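Stellex update teaches a gripper to find the end of the cord

Print this story | E-mail this story

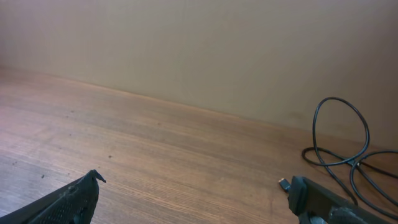

A black cable looped against the wall, with its plug lying close to the right-hand finger.

I have untangled a lot of cables in my life and never once thought of it as a planning problem. Then I spent part of a February afternoon at Stellex, the little software outfit on Figueroa, and now I can't look at the mess behind my TV without thinking about it!

The company has put out a new version of Sokau, its control package for robot arms, and the big addition is a piece that deals with cords and cables. Muchen Ren wrote most of it. She sat me down at her desk (coffee first, thank goodness) and walked me through what the software does before the arm moves at all.

It starts by hunting for the plug. Older versions went for whatever part of the cable was easiest to grab, and that was usually a loop, so the arm would happily pick up the middle of the thing and have no idea where the ends were. The new one looks for the connector first, works out which way it points, and then plans how to bring the fingers in on either side. If the plug is hiding under a loop, it picks a strand to nudge and then looks again.

"Cable is awful to model," Ren told me. "A block stays the shape you left it. A cable has opinions."

They trained the perception side on around 200 recorded tries, all of them with the camera down at the wrist. I asked why they didn't just hang one from the ceiling, and she said they've used overhead views too, but up close the fingers and the plug are in the same picture and the software can correct itself on the way in. Dark cable against dark fingers was the headache for months. The fix took 2 rewrites, and she is still not in love with the second one.

Yufang Fang handles the planning half, and he was more interested in telling me about walls. A cord shoved up against a wall leaves the arm fewer ways in, and the old planner would think it over for 12 seconds and then give up. Now it takes 6, and it gives you a path or tells you plainly which part of the reach is blocked. He showed me the log messages. I could read them - me! - and I count that as a feature.

Plugging the connector into something is a separate job, and it isn't in this release. Fang says they want grasping to be boring first.

Britano, which builds test benches, is trying the update now, and everybody else on a current Sokau license can get it from the usual download page. The cable piece is off by default, so you'll have to switch it on in the settings.

Print this story | E-mail this story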